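電子書籍「Vusura」第4巻、章の順番と目次の不具合
状態:対応中 コメント 4 シェア 0

報告者:Nahuel Medina
日付:2025年1月

お世話になっております。SF小説「Vusura」の日本語版を、Wendicoのリーダーアプリで読んでいる者です。日本語は私の母語ではありませんので、わかりにくい文がありましたら、お知らせください。

問題は次のとおりです。第4巻で、第28章を読み終わって次のページに進みますと、第29章が出ないで、第41章が始まります。第28章は、使節団の船がValdebenitoの環状港に着いて、扉が開くところで終わります。ところが次のページでは、港はもう燃えた後で、艦長の葬式の話をしています。私は最初、作者がわざと時間を飛ばしたと思いまして、そのまま20ページほど読んでしまいました。結末の一部を先に知ってしまいましたので、少し残念です。

目次から第29章を選んだ場合も、同じ第41章の最初のページが開きます。第30章から第40章までは、目次に名前がありますが、押しても何も起こりません。

試したこと:
・アプリを終了して、もう一度開いた。変化なし。
・本を端末から削除して、ダウンロードをやり直した。変化なし。
・文字の大きさを変えた。ページ数は変わりましたが、章の順番は同じです。
・縦書きから横書きに変えた。同じです。
・第3巻を確認した。第3巻は正常です。

コメント 1 Elba Benítez(サポート担当)
ご報告ありがとうございます。こちらの端末でも、第28章の次に第41章が表示されることを確認しました。本文のファイルは全部入っているようです。検索の機能で、第35章に出てくる言葉、たとえば「潮汐評議会」を入れていただけますか。結果が出るかどうかを教えてください。

コメント 2 Nahuel Medina
検索しました。「潮汐評議会」は結果が出ます。結果を押すと第35章の途中が開いて、普通に読めます。ただし、その章の最後まで読むと、また第41章に飛びます。ですから、文章は消えていなくて、つながり方だけが間違っていると思います。
なお、Woltvilleの古い端末でも同じ本を開きましたが、結果は同じでした。
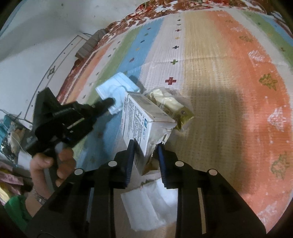 箱のラベル面

コメント 3 Elba Benítez
詳しく調べていただき、助かりました。原因がわかりました。5月の改訂で第29章を二つに分けたとき、章の順番を書いたファイルに古い番号が残っていました。直した版を準備しています。配信の後は、本を一度削除してから、もう一度ダウンロードをお願いいたします。しおりとメモはアカウントに保存されていますが、第29章より後のしおりは、位置が少しずれる可能性があります。

コメント 4 Nahuel Medina
わかりました。お待ちしています。一つだけ質問があります。巻末の用語集にも第29章へのリンクがありまして、「港の盟約」という項目です。これも第41章に飛びますので、一緒に直していただけますと、ありがたいです。それから、登場人物の一覧は、葬式の場面の名前が書いてありますので、修正が来るまで見ないことにします。

お問い合わせ|利用規約|© Wendico|ページの先頭へ戻る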